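June 1, 2024

We drove 90 minutes to the Plerard open day because the flyer said "a full day of family fun" and because my kids had already found the flyer. It used to be a mattress plant. Now it's a place where companies that want to sell things to parents get to stand next to parents for six hours.

Parking was free. Lunch was not. Two slices of pizza, a juice and a coffee that tasted like the inside of a thermos came to more than I plan to tell my husband.

The first stop was the Zurunau hall, where a cheerful person explained that their chore chart would end arguments in our home. It has 104 magnets. My eight-year-old asked what happens if you lose one. My five-year-old had one in her pocket by then, so we got to find out: you are asked, nicely, to check your pockets.

I asked if anyone had tried the chart with real siblings for longer than a week. I was given a sticker.
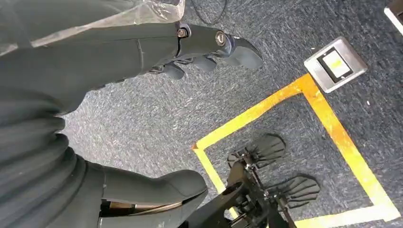

After that came the "calm corner" from Muli, a tent with pillows where children are supposed to work through big feelings. There was a line to get in. By the time mine reached the front they had bigger feelings than when they started, mostly about a boy with a light-up sword who kept cutting. They were given four minutes in the tent. They spent them hitting each other with the pillows, and the woman with the timer wrote something down.

The talk on bedtime was standing room only. I'd guess half the crowd just wanted to be in a dark room. The speaker said a good routine takes 8 steps and that children "crave" them. Mine crave water, a different blanket, and an answer about whether sharks have knees. She did not take questions, on account of the schedule.

I will say something good about the Trivis area, where they had dumped a mountain of cardboard boxes on the floor and left the kids alone. No screen and no sign about brain growth. We were there for over an hour, and I sat down for most of it. Then I found the price list. Trivis sells the boxes. A starter set is 700 dollars with the carrying bag, and as far as I could tell from the brochure, a starter set is boxes.

We left before the closing parade. The little one cried because she wanted to see it, the big one cried because she was crying, and both were asleep before the highway.

Would I go again? They've already printed the date for next June on the back of the sticker, and the sticker is on my car window, on the inside, where it won't come off.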